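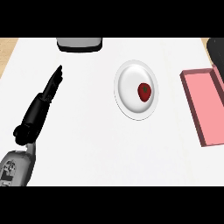

Sim view, left arm in, gripper closed, strawberry on the plate

Ticket 1064 — Kollance cell, right arm stops short at the plate
Opened by: Stela Manole
Status: waiting on Octavian

Hi all, me again with the strawberry job! The pick is meant to go plate to pink tray, and the right arm keeps quitting on me before the grasp. I ran it 10 times this morning in the sim and got the same "reach limit" message on nine of them. The odd one out just timed out, so I'm not counting that as good news.

What I've tried so far:
Reloaded the Silach scene from scratch. No change.
Dropped arm speed to 54 percent. Slower, same message.
Parked the left arm and ran the right one by itself. Same again, so I don't think the two are fighting over space.
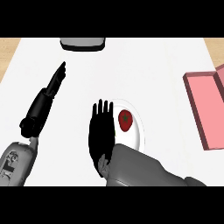
Right hand at the left side of the plate, next to the strawberry

I paused one run to look at the approach, and the hand is right beside the berry, so the plate position seems fine to me. What bugs me is the wrist. The config has its limit at 90 and I could swear we raised that in September, when Rosaire swapped the hand model. Did an old file sneak back in with the Gistutik update?

Update, 2:40 pm: Floarea dug up her backup and yep, her wrist number is higher than mine. I haven't copied it over yet — the last time I did that without asking, I wiped out Octavian's home pose (sorry again!).

Octavian, can you check the two files and tell me which one to keep? I'll leave the scene loaded until you get to it.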